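Garrapatas y prevención: «La revisión diaria sigue siendo la medida más barata»

El equipo de entomología de Anance ha pasado dos temporadas muestreando garrapatas en los prados y senderos de Skokcombe. Su responsable técnica nos atendió en el laboratorio al cierre de la última campaña, con 91 ejemplares identificados.

«La mayoría eran ninfas», explica. «Es el estadio que más nos preocupa, por tamaño: en la piel se confunden con un lunar». El método fue el arrastre de una manta de algodón por la vegetación baja, con recuento cada pocos metros. En enero apenas hubo capturas.

Sobre los repelentes, pide leer la etiqueta antes de aplicarlos. «La concentración influye sobre todo en la duración. Si se usa crema solar, primero la crema y después el repelente». 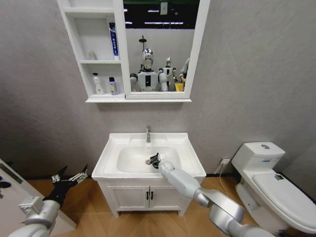

La ropa tratada con permetrina le parece útil para quien trabaja en el monte, con una salvedad — el tratamiento se aplica al tejido, nunca a la piel.

Para la extracción recomienda pinzas de punta fina. «Se sujeta lo más cerca posible de la piel y se tira hacia arriba, sin girar. Ni aceite ni calor». Después, desinfectar y anotar la fecha. Ante fiebre o una mancha que se extiende, consulta médica.

La próxima campaña añadirá el tramo de Sornow al recorrido.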